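Notebook, dye and textile bench, Lirirstead
July, entry begun 8:40 in the morning

Continuing the wash tests of madder on wool. Yesterday I wrote that the third bath was too orange, and I still think so. Ningsih looked at the skeins by the window and says they are brick, not orange. We agreed to write "brick" on the labels so that the words stay the same for both of us.

Bath four. 1000 ml of tap water, chalk added, madder from the Nimgate bag (the older one, with the torn corner). I put the powder in the evening before and left it to stand with the lid on. In the morning I brought it up slowly to 69 degrees and tried to hold it there. The small hotplate is not good at holding. It goes over, then I take the pot off, then it falls too much. Lachlan has promised to look at the thermostat but he has promised this since spring. For now I write the temperature every few minutes on the back page, please do not tear this page out again.

The wool was mordanted with alum by Mojtaba. He did not write the weight of the alum on the tag. I asked him and he is almost sure that it was the same as the last time. I use it, but I mark these skeins with a double knot, so that we remember the doubt.

11:15. First skein out. The colour is deeper than bath three and it goes more to red. I am pleased. There is one pale place near the tie, where the string was too tight. This is my own mistake, I tied it in the figure of eight only once and pulled hard. Next time loose ties, in four places.

Second skein stays in until after lunch.

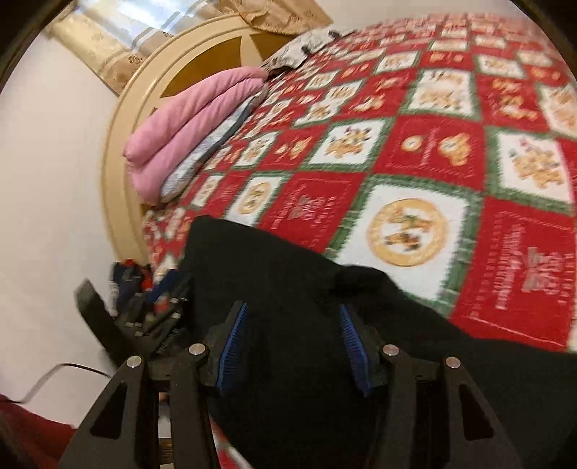
13:50. Second skein out. I expected a clear difference from the first, but I must put them side by side to see it. It is perhaps a little more brown. If the long time gives so little, it is better to save the electricity and take everything out before noon. I would like to see this once more before I tell it to the others as a rule.

Rinsing. Three waters, the last one still pink. Ningsih thinks we should let the skeins dry first with the dye in them and rinse the next day. She read this in the Huỳnh booklet, page with the coffee stain. I have never tried it. We have now divided: her skeins dry unrinsed on the left rail, mine are rinsed and on the right rail. Please do not move them to make place for coats.

Scanner readings. The scanner gives the red channel as 255 for almost every sample, also for the ones which are clearly dark. This cannot be true. I cleaned the glass and it gave the same again. Ognjen says that the automatic brightness was switched on, probably by the last person who scanned letters. I found the setting under the second menu and switched it off. All the readings from this week are therefore of no use, and I have crossed them out in pencil. I will scan again when the skeins are dry.

To do:
Ask Prulton if the new madder is from the same harvest as the old bag.
Cut the cotton strips for the light test, half of each under black card.
Find the long spoon. The short one leaves my fingers in the steam.
Write the alum weight on the tag, every time (Mojtaba, this is for you).

Kristaps asked if we can make also a pink for his lining. I think that the exhausted bath would do it. I have kept the liquid from bath four in the big jar with the blue lid, on the lower shelf. It is not for pouring away.

16:30. Looked at the rails once more. My first skein is dry on the outside and it has become lighter, as always. Now I would call it brick also. The double knots are easy to see.

Tomorrow bath five, same powder, without chalk.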